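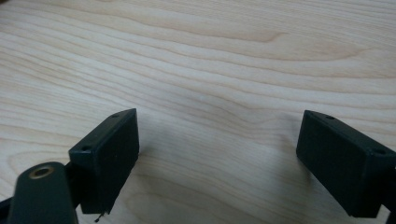 Teaching by hand: the Stiretti project on picking up small, flat things

Interview, November

The Stiretti project began with a plain complaint. Robots in packing rooms are good with boxes and bottles, and much less good with anything thin, light and shiny that lies flat on a table. The research group at the Skernard laboratory has spent the past two years collecting records of people doing this work with a gripper held in the hand, and using those records to train a robot arm that was never in the room when they were made. The project lead met with us on the laboratory's second floor to discuss the method and its first results. At the laboratory's request, staff are identified by role only.

The lead was careful to describe the aim in modest terms. "We are not trying to build a general helper," the lead said. "We want a two-fingered gripper to pick up a sachet from a bare tabletop and set it down where it has been asked to. If that can be done dependably, there are a good many jobs in a warehouse or a dispensary that become possible."

Asked why the group chose a hand-held tool over driving the arm by remote control, the lead pointed first to pace. An operator at a remote station needs several weeks of practice and still works slowly. A person holding the gripper can begin on the first morning. "People already know how to approach a table," the lead said. "They slow down at the right moment. They change their mind and come in again from another side. We wanted all of that in the record, and with the remote station we were losing most of it."

The camera is mounted on the tool and looks down past the two fingers, so that the view recorded during a demonstration is close to the view the arm will have later. The fingers on the hand-held tool and those on the arm are cut to the same pattern. According to the lead, this matters more than any choice made in the software. An early version used slightly longer fingers on the arm, and the trained system closed too high on almost every attempt.

The group has now gathered 2,683 demonstrations. Most are short. Each starts with the gripper open over the table and ends when the packet has been released. The written procedure, known in the laboratory as the Dustton sheet after the building where it was drafted, asks the person holding the tool to pause before closing the fingers and to keep the packet in view for as long as possible.

Sachets were chosen because they are awkward. The film creases and throws back the overhead light, and the pattern of bright patches changes whenever the tool moves. 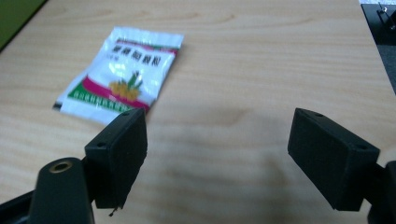 A system that relies on finding a clean outline will often settle on a highlight instead, and the lead acknowledged that the group's first attempts did exactly that. The printing on a packet helps to some degree. Areas of strong colour remain fairly steady from one view to the next, and the trained system appears to make use of them, although the group has not yet tested this with plain packaging.

Shadows were a further difficulty. The tool casts its own soft shadow on the table between the fingers, and in the early trials the arm would sometimes hesitate over it. "We considered extra lamps to wash it out," the lead said. "In the end we left the room lighting alone and recorded at different times of day. The places where this will be used have ordinary lights, and we felt we should have them too."

The results are encouraging and uneven. In the most recent round of trials, the arm lifted and placed the packet on around 63 per cent of attempts, with no correction from staff. The remaining attempts were divided between fingers that closed on nothing and packets that were pushed along the table without being gripped. The lead regards the second kind as the more serious – a pushed packet may end up against an edge or another object, where it is harder to reach.

The group compared these figures with those of its older system, called Chauhan, which followed fixed rules for finding the packet and choosing an angle. Chauhan did better when the packet lay flat and square to the arm. It did poorly once the packet was turned or crumpled, and the newer method was ahead in all four of the crumpled arrangements tested.

We asked whether more demonstrations would close the gap. The lead was doubtful. "More of the same will help a little," the lead said. "What we lack is recovery. Our people are skilled, so they seldom fail, and the arm has very few cases to learn from when something slips." The next round of recording will therefore include deliberate near misses, with the person holding the tool starting from a poor position and working back to a good one.

The laboratory also intends to try a second tabletop. All of the work so far has been done over pale wood, and the lead would like to see how the trained system behaves over a darker surface before any trial outside the building is considered. Recording on the new surface is expected to begin once the near-miss sessions have been checked and labelled.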